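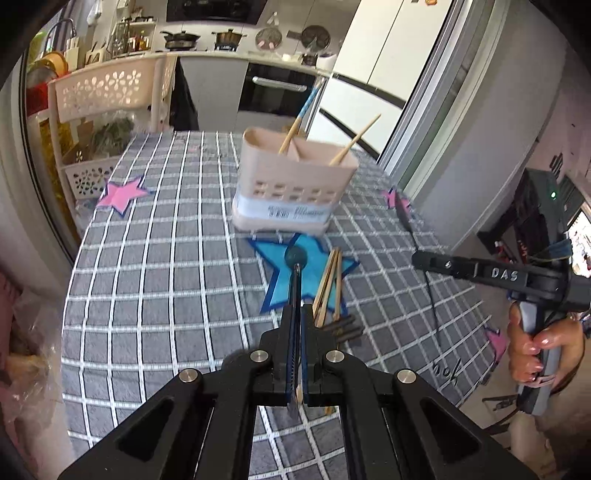 Danuta Tokarz told us last year that she had moved her cutlery four times and still reached for the wrong drawer every morning. Plenty of the households we have spoken to say something similar, and we are now looking for more of them.

Call for participants: cutlery and the kitchen table

Bevia is recruiting 200 households in and near Lerkeck for a study of how people keep, sort and put away the things they eat with. We are interested in spoons, forks, chopsticks and straws, and in the pots, racks, drawers and holders they live in. Homes where the holder stays on the table all day are especially welcome, as are homes where everything goes back into a drawer after each meal.

Your kitchen does not need to be large or tidy. Please don't buy anything new for the study or rearrange things before we come. If your chopsticks share a holder with the spoons, leave them there.

What you will do

Fill in a short form about your kitchen and who eats there.
Keep a diary for 8 weeks, one entry a week, noting where things were put after the main meal.
Have one visit at home, lasting an afternoon. We will ask you to empty your holder or drawer on to the table, sort it as you normally would and put everything back.

You can cook, make tea or get on with other jobs during the breaks. Children may join in the sorting if an adult from the household is present. 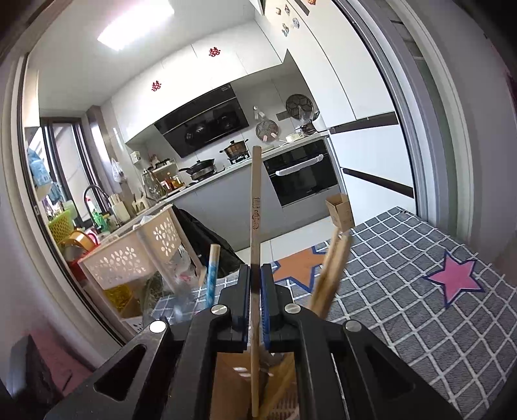 Who can take part

You must be 18 or over and have lived at your present address for at least six months. Shared flats count as one household, but we need everyone who uses the kitchen to agree — one signature from each person. Renters do not need permission from their landlord.

We still have very few households that use chopsticks every day, and few that eat in a room next to the kitchen. If either applies to you, say so on the form.

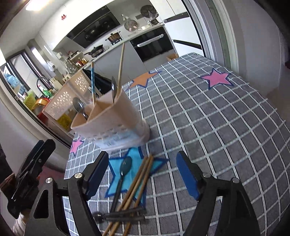
Chopsticks and a teal spoon on a star, with the holder in the middle of the table.

Payment

Each household receives £299, paid by bank transfer once the diary and the visit are both complete. If you finish the diary but cannot manage the visit, we pay half. Households that withdraw earlier may keep the diary and pen.

Visits run from May, starting at 1 pm or 4 pm. They are arranged by Cosimo Amato, who will ring you to agree a time. Parking is not needed, though a note about stairs is helpful.

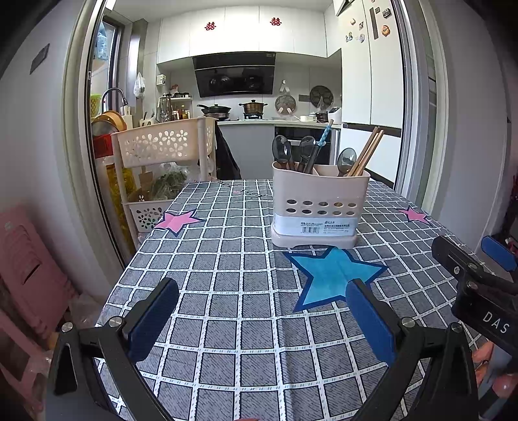
Spoons and chopsticks standing in a holder on a grid-patterned cloth.

How to apply

Forms are at the front desk of the Bevia office in Lerkeck, or we can post one to you. Write "Cutlery study" on the envelope when you return it. Please give a daytime telephone number and tell us about any pets.

We reply to every form within three weeks — longer if it arrives without a number. Places are offered in the order forms come in, and the list closes when it is full.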